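Gallery: a year with the arm at Gurkotstead

Posted 10/18/24 by Flora Drummond

Hello again! I promised a proper page about the arm ages ago and then we had the stock move, and then I had two weeks in Portugal, so thank you for your patience (and for the emails, Catriona). It's only a little gallery, but I've put plenty of words with it because people keep asking me what it's like to work next to one of these things, and I never manage to answer properly at the coffee machine.

For anyone who has wandered in from the main Matheson site: I'm in returns at Gurkotstead. We get back all the small parts that customers ordered wrong, or ordered twice, or opened and went off. Each one has to come out of its tote, be turned over, have its label read and go into the right bin. On a slow day that's 300 parts. I did it by hand for years and I was fast, if I say so myself, but my thumbs were a mess by the end of every winter.

The arm came from Forkon in January. The software that tells it what's what is called Itent, and we all say it as if it were a person. "Itent doesn't like the blue bags." "Has somebody told Itent we've moved the bins?" It gets blamed for a good deal that it had nothing to do with, including the milk.

My day starts with the walk round. I check the tape on the floor hasn't lifted, I look the arm over for anything loose or rubbing, and then I run it through its slow moves before letting it anywhere near a tote. Four minutes if I'm left alone, far longer if there's someone at the door wanting a signature. I've grown fond of that bit. You get to know how a machine ought to sound, the same way you do with a car, and twice now I've rung Forkon over a noise that their own screen said was fine.
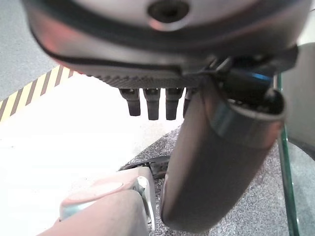

After that I mostly deal with what it hands back to me. Anything it can't read or can't get hold of goes in the "don't know" tray, and the tray is mine. To begin with it was overflowing by the first tea break. These days it's more like a steady trickle, and it's all the interesting stuff: odd packaging, handwritten notes from customers, a part taped to another part that isn't ours at all. Somebody once sent us back a very nice door handle from a completely different company. We did try to find out whose it was.

So what has changed? My hands, for one. I can knit again, which I'd given up on. My job title too, although the pay took a lot longer to catch up with it than it should have and I said so at the time, loudly. There were six of us on the returns bench and now there are 2, and I don't want to skate over that on a cheerful page with my name on it. Three went over to dispatch and like it well enough. One took the money and left, and I miss the chat something rotten. An arm is poor company. We've got the radio on much more than we used to.

Catriona Imrie moved up from the bench with me and she's taken to the teaching side far better than I have. She'll spend an hour showing Itent the same awkward little clip from every possible side and come away pleased as anything. I get bored after 30 goes and start making up names for the parts. We swap, so she does the teaching and I do the phoning, and it suits us both.

A few things I'd tell anyone who's getting one at their place. Ask to be there when it's set up, even if it means changing a shift. I learned more standing behind the fitter asking daft questions than I did from the whole training day. Get the stop routine into everybody's head, the agency people as well. And write down every little thing that annoys you in the first month! I had a notebook full, and most of it got fixed once I'd read it out in a meeting with the right person sitting there.

There's talk of a second arm for the big totes. I've asked for a say in where it goes, because the spot they've picked is right where we keep the kettle. More when I hear back. If you're from one of the other sites and you want to come and have a look, drop me a line and I'll book you in at the gate. Flat shoes, please.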